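The Desk Is the Last Thing to Get Cleared

When Tayla Whitelaw moved her mother out of a four-bedroom house in Busdale, the furniture went in a day. The desk took most of a week.

"You can look at a sofa and know if you want it," she says. "A drawer full of paper clips and birthday cards is different. You have to pick up every single thing."

Whitelaw is 35 and works in billing for a dental office. She had never cleared a house before. By the end she had filled 29 boxes, and 11 more bags had gone to the thrift store on Cortés Street. The desk accounted for a very small part of that, and for most of the arguments.

Aldo Ferri hears this often. He has run a moving and sorting business in Busdale for a long time, and he now tells clients to leave the desk until the other rooms are finished. People who start there tend to sit down, open an envelope and stop working.

His method is simple. Take everything off the top first. Wipe the surface. Put back only what was used in the past month, plus two things that are there for pleasure. Everything else goes on the floor in plain sight until it has been given a place — a shelf, a hook, a box for someone else's house.

"Two is a rule I made up," Ferri says. "Some people get to five. I don't fight them."

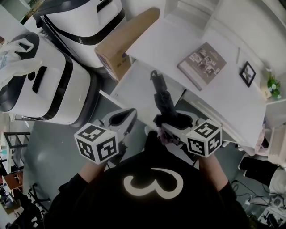
Ginevra Marchetti thinks two is too few. She teaches evening classes on home organization at the Lollulura community center, and she is more forgiving about what stays out. A desk, she says, is where people keep company with their things. She has no quarrel with a gray book with a collage of small black-and-white photographs on its cover, lying in the middle of a white desktop, or with a small picture in a black frame near a potted plant. A pencil can stay too. What she objects to is the visitor, her word for anything that gets set down on a desk because the hands were full. Umbrellas are the usual visitor in her classes. A folded black one with a hooked handle should never spend the night on a work surface, she says, when the handle was made for hanging.

She also has a strong opinion about cardboard. A box on the corner of a desk starts out as a delivery and becomes a filing system. Her students are told to empty it the day it arrives or write a date on it. If the date passes and the box is still shut, it goes out the door without being opened. Few of them manage that last part.

Evaristo Tedesco took the class in September. He is 71, a retired surveyor, and his desk had not been bare since he bought it. He found three tape measures, a warranty for a refrigerator he no longer owned and a letter from his brother that he had meant to answer.

He answered it. He kept one tape measure. The shelves above the desk, which had held old maps, now hold the reference books he used to stack beside his chair.

"I sit there more," he says. "I pay the bills there. Before, I did it in the kitchen."

Whitelaw's mother now lives in a one-bedroom apartment with a desk under the window. It is narrower than the old one and has a single drawer. The birthday cards are in it, held together with a rubber band. The paper clips went to the dental office.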